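About the Coston Robotics Club

The Coston Robotics Club is an after-school club for students in grades 8 through 12. We meet twice a week during the school year. Students work in teams of four on one long project and show it at the Warach Open in March. No experience is needed to join.

The club was started by Peter Hájek, who teaches physics and still runs the programming group. Nghĩa Lại runs the hardware group and looks after the workshop.

What we work on

This year's project is called Cilen. The task is handling groceries with two robot arms – toy fruit and vegetables, a basket, and clear zip-top bags. Students drive the arms by hand first, record each attempt, and then train a program on the recordings. Clear plastic is hard for the cameras, and learning to deal with that takes up much of the fall.

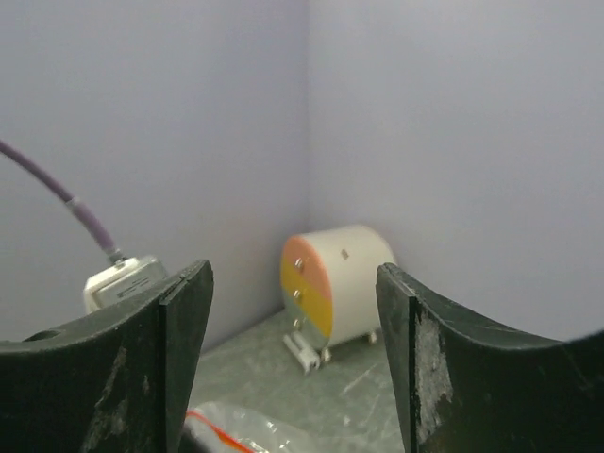
Kim says the first month was mostly learning to be patient, and that new members should expect to spend it on driving practice before they write any code.

By the end of last season the teams had recorded 1,824 attempts. Of those, 698 were clean enough to train on. The goal for this year is 1,000 clean ones, with every team adding at least 100.

Each recording is checked by a student from a different team. We use the wrist cameras for close work around the bag and the basket.
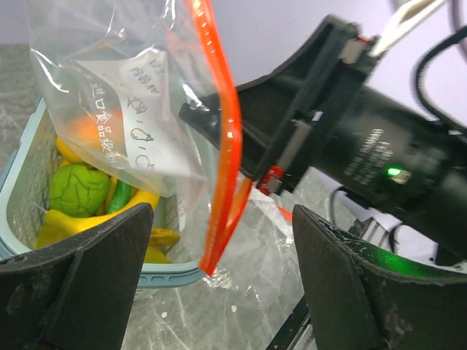
Toy produce in the basket, from a wrist camera.

The fixed camera covers the whole table. Teams use that view to plan how the two arms share the space and to go over attempts that failed. Most of the arguments in the club are about which arm should hold the bag.
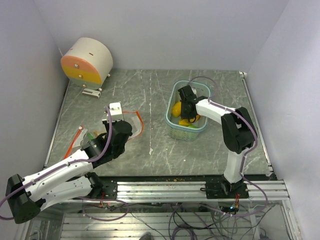
Both arms at the worktable, Cilen project.

Students keep a written log for each session. The logs stay in the workshop, and new teams are asked to read last year's before they change any settings. 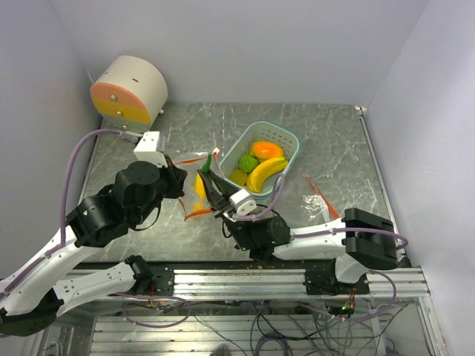
Joining

The first meeting is Mon 16 September at 3:30 p.m. in the workshop. Bring a signed permission form and closed-toe shoes. Long hair has to be tied back near the arms. There is no fee – parts are paid for by the school and the spring raffle.

Parents are welcome at any session, but please let Nghĩa know ahead of time.

Contact: Coston Robotics Club, main office | © Coston Robotics Club | Back to top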